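## 4. Where the reading happens

We came to the question of place rather late in the study, and I will admit that it was the families who led us to it. The diary sheets asked only what was read aloud, by whom, and for how long, but people in Ganelcombe kept writing in the margins about chairs and stairs and the ends of beds, and after a while it seemed foolish (and a bit rude!) to go on ignoring them.

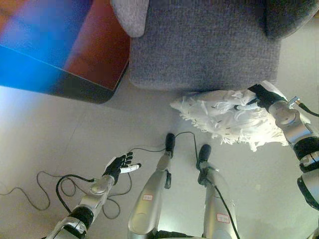
*M. Hoekstra*

The 14 households returned 603 diary entries between them, and a good many say something about where the reader was sitting. We had expected bedtime to win easily. It did lead for the youngest children, but once a child could follow a chapter book the reading tended to drift downstairs, into the late afternoon, and into whatever hour was left over between homework and supper. In July, when school was out, it drifted further still, and several families in Lillora took their books out to the porch and stayed there until the mosquitoes came.
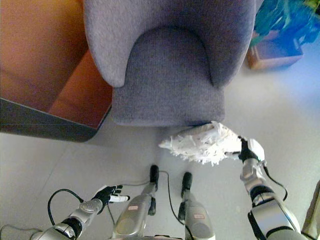

Reading aloud asks something of the body that silent reading does not, and parents wrote about sore necks and numb arms more often than they wrote about plots. The seat matters in a plain, practical way. An armchair of the kind in Figure 2, with its deep, cushioned seat and an armrest curving forward on either side, supports the elbow of the arm that holds the book, but it leaves little room for a second person. Families with a chair like that often told us that the listener sat on the floor, or perched on one side until asked to get down. Sharing the pages, and so the pictures, was easier on a couch or a bed. 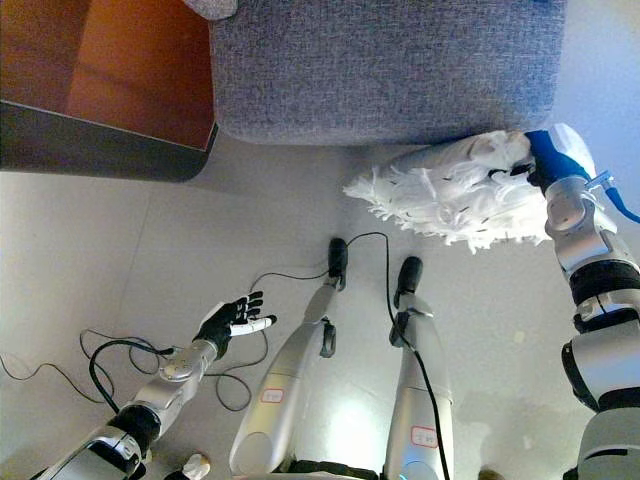
This brings us back to the matter of interruption, which we promised to take up in Section 2. A listener who can see the page interrupts more — to point, to guess, to ask what a word means — and we have come to think of those interruptions as a good part of what is being learned. Sessions with a shared page were broken off more often, yet they also ran longer, and parents seldom complained about it.

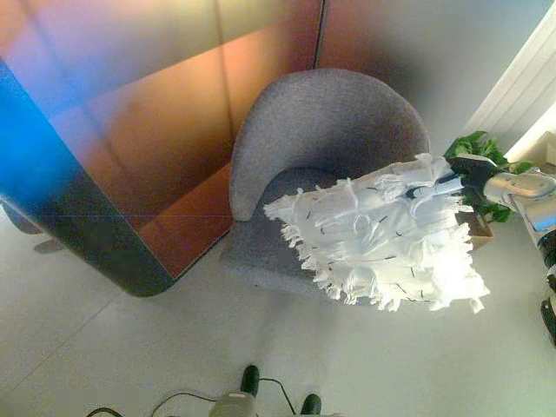
A parent in Ganelcombe wrote back, after seeing an early draft, that we were making too much of the page, and that her boys asked their best questions lying on the rug with their eyes shut. We take the point gladly, and Section 5 looks at listening without the book in view.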